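# Chapter 3: Caps, Lids and Closures

I came to packaging sideways. My first job out of school was in a pharmacy, and what I remember best from that first winter is the sound of people fighting with lids at the counter. You'd hand over the bag, they'd want a tablet straight away, and then the clicking would start. Click, click, click, a bit of muttering, and the bottle would come back across the counter to me. I must have opened thousands of them (and closed a few so badly that they came back for a different reason).

So this is the chapter I've looked forward to writing! Chapters 1 and 2 dealt with bottles and jars, the part everybody thinks of as the package. Now we get to the bit you touch every single time. A cap has to seal, it has to open, and quite often it has to carry words as well. Those jobs pull against each other more than you'd expect, and most of this chapter is about the pulling.

Before you read on, I'd like you to raid your own cupboards. Bathroom, kitchen, laundry, the shelf in the garage with the paint thinner on it. Take the caps off whatever is empty or nearly empty, rinse them, and lay them out on a table with plenty of light. Try to get a mix of sizes and colours, and include at least one from a medicine bottle. Keep the full bottles closed and well out of reach of any kids while you're at it.
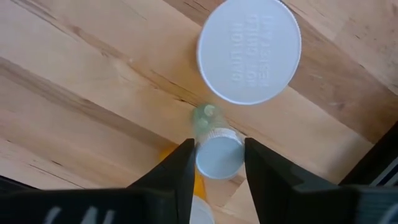
Once you've got your collection together, leave the threads for later and start with the tops. Run a fingertip over each one with your eyes closed. Some will be dead smooth. Others will have raised lettering moulded right into the plastic, the same colour as everything around it, and I'd like you to notice how hard that lettering is to read under a ceiling light. Then bring a desk lamp down low to one side and try again. The shadows do all the work. My colleague Lies Geerts tests labels for a living and she calls this "reading by ridges", a phrase I've stolen for section 3.2.

Why mould the words in at all, when you could print them in a nice dark ink? Ink rubs off, for one thing — a cap gets handled far more than the label does. Printing is also another step on the line, and every step costs money. Moulded letters come out of the tool with the cap. What you give up is contrast, and for someone with tired eyes at two in the morning that's a lot to give up.

Malte Seidel, who taught me most of what I know about threads, used to start his evening course at Dindside by dumping a bucket of odd caps on the bench and asking us to sort them. He never said how. I went by colour, my neighbour went by size, and one fellow sorted his by how annoying they were to open. That third method is the one I've used ever since.

Try it with yours, and write down your order before you go any further. We'll come back to it in section 3.4, when we get to torque.

## 3.1 What a thread does

Pick any screw cap and turn it over.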